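Ticket 2000: Practice suture line puckers at one end
Opened by: Wiebke Kleinschmidt, Drerley skills room
Assigned to: Lefteris Kontogiannis
Status: Open

Hi Lefteris, thank you so much for getting back to me on a holiday weekend! I went through the Marinho worksheet again, nice and slow, and I'm still ending up with a bunched-up line at the left end. The first 4 stitches lie flat and I get quite hopeful, and then by stitch 6 it all gathers like a curtain. 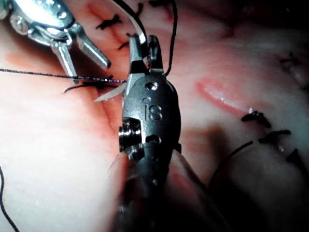
I've tried shorter bites and I've tried easing off when I pull through. Shorter bites helped a little, but then the spacing went funny, so I went back to what the worksheet says.

Reply from Lefteris, July 4, 2026

Hello Wiebke, no trouble at all, I was only waiting on the grill. Could you please try letting the curve of the needle do the turning, and snug each stitch before you start the next? I suspect the slack is piling up and all coming out at the end (mine did that for weeks). If it still puckers, send me the worksheet version and I'll ask Misa to compare it with the August one.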